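Search this site Enter keywords

Branura Softball: A Captain on the Season Ahead

The Branura College softball captain, a senior infielder, met with the athletics office on Monday to discuss her last year with the program.
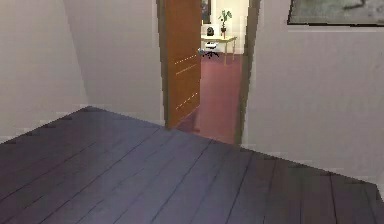
The team opens against Giltent in March. "We lost to them by two runs last spring, and we remember it," she said. Indoor drills began in January, and she does her footwork at home on a dark plank floor, using the seams as base lines.

Fielding, she said, has taken most of the practice time.
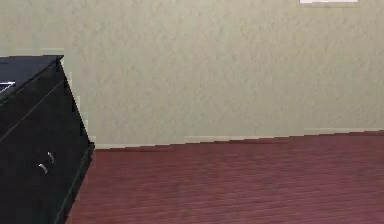
On Preparation

She had 105 assists last season and made six errors. "I want fewer errors," she said.

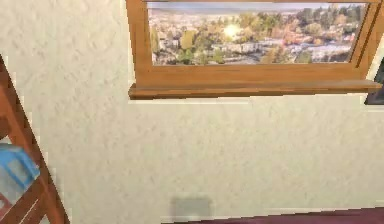
Travel will be heavier this year, with two weekends at the Bélanger Invitational. "You learn to study on a bus," she said. On free mornings she prefers a desk near a wood-framed window.

The captain bats second in the order. 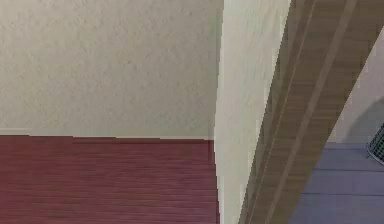
After Graduation

She has applied for a coaching post with the Droltico youth league.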